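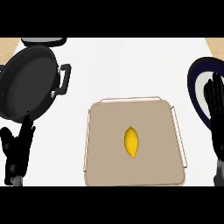

Cleltthorpe Hall Users' Group
Minutes of the sound equipment meeting, held in April at 7.30 pm in the small room

Present: four members of the equipment group, and one from the drama society.
Apologies: received from the dance class and the Friday film club.

1. Minutes of the last meeting
Agreed, with one correction. The spare microphone stands belong to the hall and not to the choir. The choir has been told.

2. Mixing desk
The old desk has lost two channels since the winter concert, and a third crackles when the fader is moved. Bilteter looked at it and quoted £441 for new faders and a clean, with no promise on the power supply. The group felt this was too much for a desk of that age. It will stay in use for talks and bingo, with tape over the dead channels, until a new one is bought.

3. Replacement
Two quotes had been received. Trillitz offered a 20-channel desk with a padded case and a multicore cable for £1429 including delivery. Sukprasert offered a smaller desk at a lower price, but the cable was extra and there was a six-week wait. The drama society asked for at least eight microphone inputs on stage and two at the back. Both desks would do this.

There was a long discussion about digital desks. Two members were in favour, as settings could be saved for each group. The others thought that most hirers would want knobs they could see. It was agreed to stay with an analogue desk for now.

Agreed: to accept the Trillitz quote, subject to the main committee releasing the money.
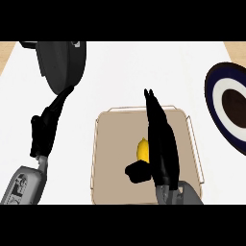

The old multicore will be kept as a spare. It needs a new plug at the stage end and should be labelled before it goes back in the cupboard.

4. Stage monitors
The left monitor buzzes when the stage lights are dimmed. Moving it to the socket by the side door helped a little. The electrician will be asked to look at it when the emergency lighting is tested. Until then, hirers should run the monitors from the side door socket and keep the lead off the steps.

5. Hearing loop
Complaints of weak sound in the back three rows. The loop amplifier had been turned down, probably during the pantomime. It is now back at the marked level. A cover for the control is to be priced.

6. Booking and storage
Radio microphones are being returned with flat batteries. The booking form will say that hirers supply their own. The key to the sound cupboard must go back in the key safe the same night.

7. Any other business
The choir asked if the piano could be miked for the summer concert. Yes, using the two small condenser microphones, but they must be booked separately.

The meeting closed at 8.50 pm. Next meeting to be fixed once the new desk has arrived.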